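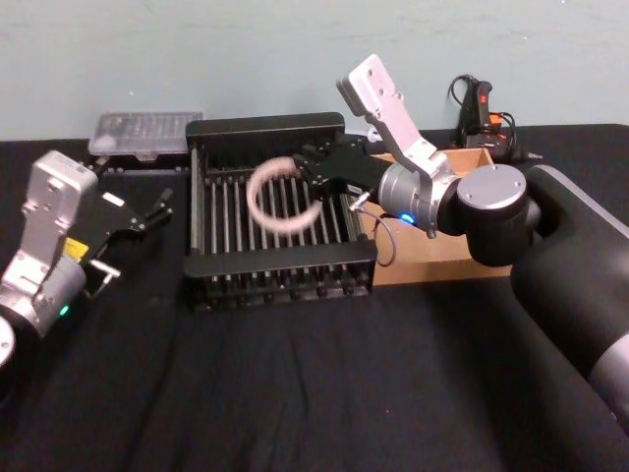
Rack on the black cloth, arm on either side.

23 June 2022
Color fade, semi-permanent copper on bleached swatches. Continues the May series.

Purpose: find out if the Bunitz copper loses most of its red in the first few washes on the new swatch stock, or if the May result came from the old stock being over-bleached. Same shade, same developer-free application, new Hotodberg swatches, flat-bound, wax tip.

Prep. Swatches clarified once in the Duggan base with no conditioner, then blotted and left to hang overnight. Tips checked for wax creep. One had wax well down into the hair and went in the bin. Dye weighed on the small balance at 2 g per gram of hair, worked in with a gloved hand from the tip down, then a tint brush on both faces. Foil over, 73 minutes at room temperature. Should have been less. The timer was set for the permanent shade and I only caught it when the alarm went. All swatches had the same time so the set is still usable, but do not compare it directly against the May numbers without noting this.

Rinse under the fixed tap, fingers flat, no squeezing. Water ran pink for much longer than in May. It never went fully clear on the two swatches at the back of the tray, which I suspect were overloaded at the fold.
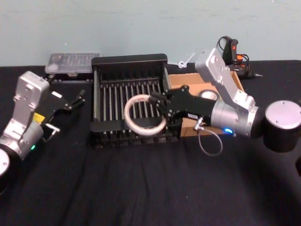 Readings were taken after drying with cool air, combed straight and taped to the white tile. The colorimeter drifted between the first and second tile check, so I repeated the whole dry set after warming it up properly. First set crossed out on the sheet, not erased. Please leave it there.

Washing. 900 ml bath, Duggan base diluted as in the Rostgate method, one swatch per jar. Rostgate calls for a shaker speed of 300 and we cannot hold that with the tall jars – they walk. Ran slower with the lids taped. This probably understates the fade a little. Bath water changed for every wash, jars rinsed and wiped between.

Observations so far:
- Visible loss after the first wash on every dyed swatch, mostly at the ends.
- Root end holds better, and the line between the two is sharper than on the old stock.
- Shade moves toward yellow before it gets much lighter. By eye it reads as peach.
- Undyed control picked up a slight pink cast. Cross-contamination, most likely from the comb.

The control problem means the b value for the control is no good from the second wash on. I have cut a fresh one from the same Hotodberg bundle and started it a step behind. Separate comb from now on, the gray one, kept in the drawer with the foils.
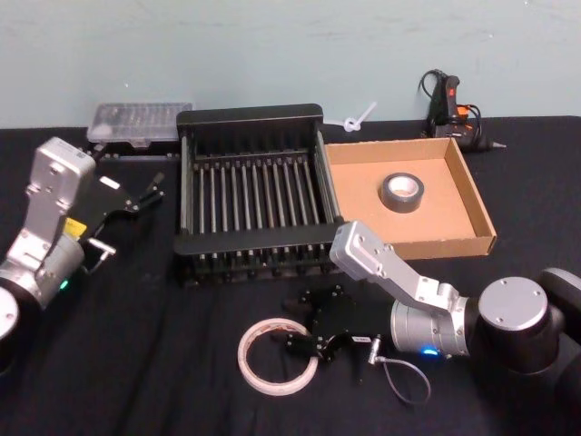

Open point on porosity. The new swatches wet out faster than the old ones and sink sooner in the beaker, which would fit with more lift at the factory. If so, the May result was not a stock fault and the shade is simply weak on anything taken past yellow. Need a float test on both lots side by side before writing that anywhere.

To do:
- float test, old and new lot
- repeat dye step with correct time
- order wide jars
- ask Hotodberg for the bleach record on this lot
- acid rinse arm, only if there is enough hair left over

Dyed swatches are hanging in wash order, tags facing out. Do not move them to the window side.

We use cookies to keep you signed in and to remember your notebook settings. Accept / Manage preferences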